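Second Reel by Fouad Twal (Fernstead, paperback, 313 pages)

Twal's memoir of his years as bass player and arranger in Jidano, reviewed from the new paperback.

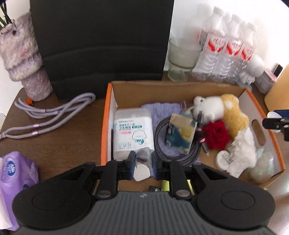
Rami Hakim wrote after reading the hardcover that the chapters on tape editing were the only part he would read twice, and that the breakup of the band was over before he had worked out who was angry with whom. I agree with the second point. The first undersells the book.

The text is in four parts. Part one covers childhood and the first rehearsals. Part two, the longest, covers the Hegde Street sessions. Part three is the touring years and the drinking, and part four is the return to work as an arranger. The chapters are dated at the head, and the order is strictly by year except for one jump forward in part three.

Twal writes plainly. Sentences are short, and conversations are reported instead of rebuilt, so there is little of the invented dialogue common in music memoirs. Where he does not remember something he says so. His account of the contract with Uton gives the pressing run of the first single (900 copies, 300 of them returned) and quotes the royalty clause in full.

The weak section is the breakup. Simão Valente, the singer, gets 11 pages in part two and almost none afterward. His departure takes up one paragraph — a Sunday phone call, then a new chapter. The drinking is handled better. Twal records dates, missed shows and what he owed to whom, and leaves out the lessons.

Changes from the hardcover: a new afterword, a corrected discography, and an index. The index lists people and songs but not studios or equipment, a poor choice for this book. The photo section has been cut and moved to the back on ordinary text paper. Dark stage shots have lost most of their detail.

The binding is glued. My copy lies flat after page 100 or so and shows no loose leaves after one full reading. Inner margins are narrow.

Recommended for readers interested in how records were made. Owners of the hardcover can skip it unless they need the index.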